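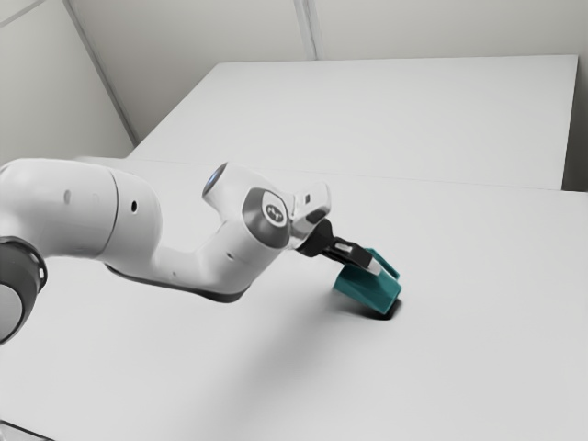
Bike commute app stopped counting my rides, team challenge ends in October

Posted by Ketsara Intarasuk

Hi all, I'm hoping someone in here is doing the Kornbridge ride-to-work challenge too. My office signed up as a team and I got way more into it than I expected (I check the leaderboard before I've had coffee, it's a problem). Up until last week everything was fine. I'd hit start, ride in from Wallside, hit stop, and the miles would show up with the little leaf badge.

Now I get maybe half a ride. The map draws a nice line until I'm past the river path, then it jumps straight to wherever I open my phone again, and the app throws the whole trip out as "not a bike ride." I've lost five trips this way and we've dropped to seventh place, 122 points behind the team in front of us. I don't care about the prize but I do care about those people in accounting.

Things I've tried: restarting the phone, logging out and back in, keeping it in my jacket pocket instead of the pannier. It's an Android phone and it did do a big update overnight right before this started. Is there a setting I'm missing? And can you get lost trips back, or are they just gone?

Doğukan Güneş
It's the update. Mine did the same thing. When the phone updated, it put the app back on battery saving, so the minute your screen goes dark it stops getting your location. Then you wake the phone up, it sees you've moved two miles in no time, and it figures you were in a car.

Go into your phone settings (the phone's, not the app's), then Apps, find the challenge app, and look for Battery. Change it to Unrestricted. Then back out one step, open Permissions, then Location, and pick "Allow all the time." Mine had flipped to "only while using the app," and I needed to change both before it worked. The names might be a little different on your phone, every brand likes to move this stuff around.

Before your next commute, do a test ride around the block with the screen off. Start it, put it away, don't peek! If the line follows the streets you're good.

For the lost trips, open your ride history and tap the gray ones. There's a "dispute trip" link way down at the bottom. I sent in 2 and they gave me credit for both, but I had to type in the start and end address and the time I left. No idea how far back they'll go, so I'd do it tonight.

Tarmo Kazlauskienė
just get a bike computer, phones are useless for this

Xiaoqing Liao
A bike computer won't help her here, Tarmo, the challenge doesn't take uploaded files. I asked in the spring and got a very polite no.

What Doğukan said worked for me too, mostly. I'd add one thing – if you run a second tracking app at the same time, try turning that one off. I had Trultberg going for my own stats and the two of them together killed my battery by the time I got to work, and then the phone switched itself to low power mode and we were right back to chopped-up rides. I'm at 7 good trips in a row with only the challenge app on.

Also, ask whoever set up your team. Our captain could see a page I couldn't, with all the rejected rides listed and a button to add miles by hand. She fixed mine while I was standing at her desk. It might depend on what kind of account your company has, but it's worth asking before you type in all those addresses.

Ketsara Intarasuk
Battery was set to Optimized and location was on "only while using." Changed both, went twice around the block in my slippers, and the line is perfect. Sending in the disputes now, and I'll bug our captain in the morning. Thank you!! Accounting, I'm coming for you.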